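**Old office tower, CPU swap – how clean is clean enough?**

**sundel_shed** wrote:

Right, I've got one of those ex-office machines on the bench. Green board, LGA socket, four memory slots, and a case apparently designed by someone who'd heard of fingers but never met any. It came from the clearance pile at Dirnau for 16 quid and the plan is to make it do something useful in the shed.

Memory is out, lid is off, board is staying in the case. I'm not lifting the whole thing out for a processor. The chip that's going in is second-hand and still has a bit of its previous life on the lid. How fussy do I need to be about the old paste before the cooler goes back on?

**Necati Ateş** wrote:

Fussy. Isopropyl, coffee filter, five minutes of your life. You'll spend longer than that reading the replies to this thread.

**mildly_earthed** wrote:

Kitchen roll works fine and always has. A faint haze on the heat spreader won't make any difference you can measure. People on here clean processors as if they were going to eat off them.

**Necati Ateş** wrote:

Kitchen roll sheds. I've picked fluff out of a socket with a magnifier and a wooden toothpick and I don't recommend it as an evening. Use what you like on the lid, but do it well away from the board.

**sundel_shed** wrote:

Coffee filters it is, then. We only have the cone sort, I trust that's permitted.

Where things are:

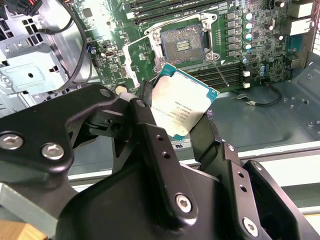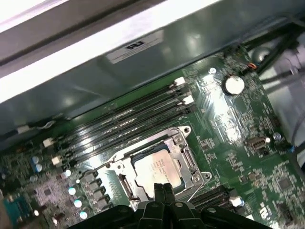 Second question, as I've got you both here and cross. The lever on this one is stiff. How much force is normal? The last time I did this job the processor had legs and the socket just had holes, and the whole business felt a good deal less like closing a suitcase.

**mildly_earthed** wrote:

More than you'd like. They creak. Everyone stops halfway the first time, convinced they've just broken it, and then has to do the frightening bit twice. If the chip is sitting flat, carry on.

**Güneş_in_the_loft** wrote:

Slight objection to "carry on". Check the little gold triangle against the mark on the socket, check the notches, and only then lean on the lever. I once helped a friend with a machine where the chip had gone in a quarter turn out and he'd "carried on" with great determination. New board.

**mildly_earthed** wrote:

It physically won't sit flat a quarter turn out. That's what the notches are for. Your friend was an exceptional man.

**Güneş_in_the_loft** wrote:

He was, and he still maintains it was a faulty board.

**Necati Ateş** wrote:

Both of you are right, which must be upsetting. Hold it by the edges, lower it straight down, let go. No sliding it about to find the spot. If it rocks, lift it and look again.

And while the slots are empty, change the coin cell. On a machine that age it's living on borrowed time, and you'll only be cursing it in July when the clock goes back to the year dot.

**sundel_shed** wrote:

There's a drawer of those somewhere, bought in a pack of 50 for a kitchen scale that promptly died. Will do.

What about paste? I've got a tube of Zusivia that's been open for 7 years.

**mildly_earthed** wrote:

Does it still come out?

**sundel_shed** wrote:

Something comes out. First a clear liquid, then a sort of grey crumb.

**Necati Ateş** wrote:

Bin it.

**mildly_earthed** wrote:

Bin it. And please note the date, we've agreed on something.

**Güneş_in_the_loft** wrote:

One blob in the middle, mind. Don't spread it with a bank card.

**mildly_earthed** wrote:

I've always spread it with a bank card.

**Necati Ateş** wrote:

Of course you have. There's a thread for this already, it's on page 383 and you're in most of it. Off you both go.

**sundel_shed** wrote:

New tube ordered, should be here Monday. Does anyone know if the stock cooler clips go back on without the board bowing, or is that another thread as well?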